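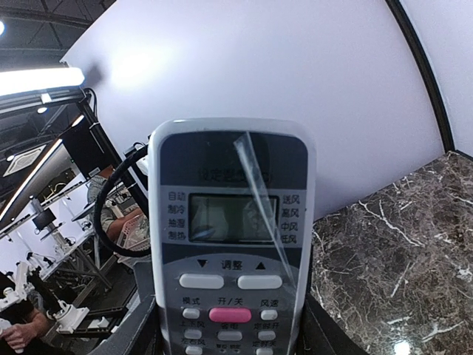
Week 5: Building a Festival Set

Reading for this week: the chapter on stage time in the course pack, plus the two set lists handed out on Tuesday. Bring both lists to section.

1. Slot length

A band on its own tour decides how long it plays. At a festival the slot is fixed in the contract, and the clock starts at the advertised time whether or not the band is on stage. A late start comes out of the set. The sound crew for the next act needs its changeover, and many outdoor sites have a hard curfew with a fine attached.

Our main case is the Karnier festival, where the headliner gets 90 minutes and the opening act gets far less. The headliner we are following, Gatchalian, normally plays two hours on tour. Compare the tour list with the Karnier list and mark every song that was dropped. Most of the cuts come from the middle of the show.

2. Who is in the crowd

On tour, nearly everyone bought a ticket to see one band. At a festival the crowd is mixed:
- fans who have been at the rail since the gates opened
- people who know the singles
- people holding a spot for a later act
- people walking between stages

The last group matters more than students expect. Walkers decide quickly whether to stay, and a slow album track at the start tends to lose them. Gatchalian opened the tour with a quiet new song and opened Karnier with its oldest single.

3. Order

The Karnier list has 14 songs. Divide it into an opening run, a middle and a closing run. The opening run has no talking and no guitar changes. The middle holds the new material and the only ballad. The closing run is all songs that had radio play, with the best known one saved for last.

Tuning is a practical limit on order. If three songs share an alternate tuning, putting them together saves time. Count each instrument change as dead air unless something covers it, such as a drum intro or a keyboard part.

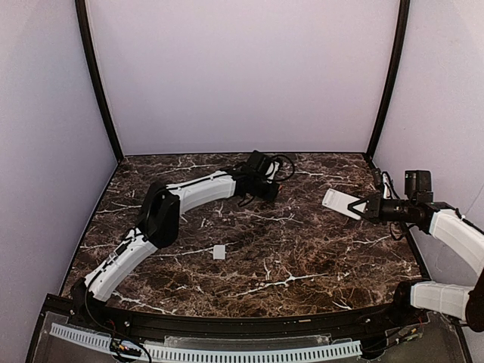 Why do so few bands play an encore at festivals?
The walk off and walk back on uses up stage time, and some of the crowd will leave for another stage as soon as the band is out of sight. Most acts play straight through and put the encore songs at the end of the main set.

4. Covers

A cover can do two jobs. It gives the mixed crowd something familiar, and it gives the regular fans something they can't get from the records. The risk is that the cover becomes the only thing people talk about afterward. Ivov, the second act on our handout, played one cover at Karnier, and almost every review led with it. Their own new single got one line.

Terms to know: straight cover (close to the record), rearranged cover, interpolation (a few lines of another song placed inside your own), medley. Performance rights for live covers are usually handled through the venue's or festival's license. Releasing a recording of the same performance is a separate matter, and we will take it up in the rights unit.

5. Streams and delays

Karnier streams its main stage on Oter. The stream cuts to an interview if a set starts late, so viewers at home may miss the first song entirely. When you use a stream as a source for your paper, check it against a published set list before you claim a song wasn't played.
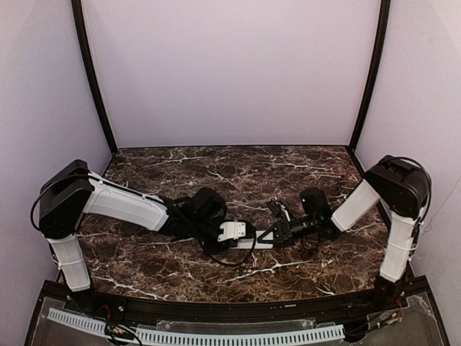 Two robot arms over a dark marble-patterned tabletop.

Assignment

Pick a band with at least three albums and write a festival list for a slot of an hour. Give the running time of each song, total them, and leave room for changes and talking. Add one page defending your opener, your closer and any cover. Lists that run over the slot will be handed back for revision.

Due at the start of section. Paper copies only.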